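FOR IMMEDIATE RELEASE
January 30, 2021

Tekolville Library to Lend Everything but Its Patience

TEKOLVILLE – The Tekolville Public Library will open its Borrowing Room in March, giving cardholders the use of 246 household items that most people need twice in their lives and store for the other fifty years. The collection includes a carpet cleaner, a canning kettle, four card tables, a fondue set in good health and a post-hole digger that has already drawn a waiting list.

The room takes over the former microfilm annex on Liu Street. Microfilm users, both of them, have been moved upstairs and are said to be adjusting.

"We asked residents what they would like to borrow, and we got 281 replies," said Oi-ling Liao, director of the library. "A fair number asked for a boat. We are not lending a boat."

Items go out for seven days on an ordinary library card and may be renewed once. Late fees are a dollar a day, capped at $20, after which the library will assume you have grown attached and send a bill for the whole thing. Anything with a blade requires a signature. The chocolate fountain requires a signature and a short talk.

Start-up costs came to $2,239, spent mostly on shelving and on a label printer that jams on the letter Q. The items themselves were donated. The library received nine bread machines and kept two. It is no longer accepting bread machines, and asks that they not be left at the book drop overnight.

Suremik Hardware will sharpen and service the garden tools at no charge through the first year. The Plismont branch will get a smaller collection later on if the main one comes back in roughly the number of pieces it went out in. 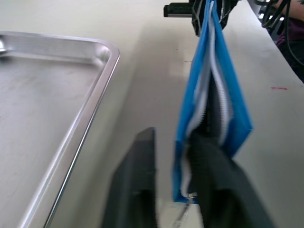
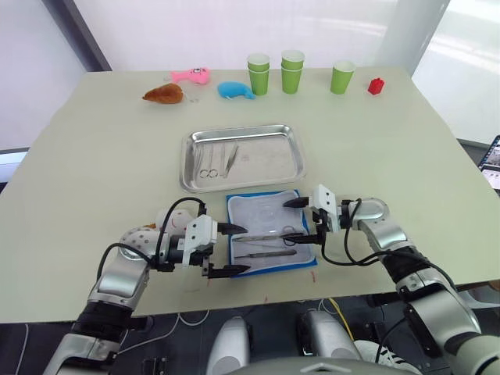
Small parts are the library's chief worry. Attachments, bits, blades and the little key that opens the other little key have a way of staying behind in kitchen drawers, and a cake decorating set with one nozzle is only a tube. Each kit will therefore travel in a zippered pouch like the blue one in the first picture, with a list of contents tucked inside. Borrowers are asked to read the list before returning the kit, and to resist writing jokes on it.

An open house will run from 10 a.m. to 2 p.m. on the first day of lending. Coffee will be made in the library's own 60-cup urn, item 14, which can be checked out once it has cooled. Cards are free to Tekolville residents with proof of address.

Contact: Oi-ling Liao, Director, at the main desk. Please do not call about the boat.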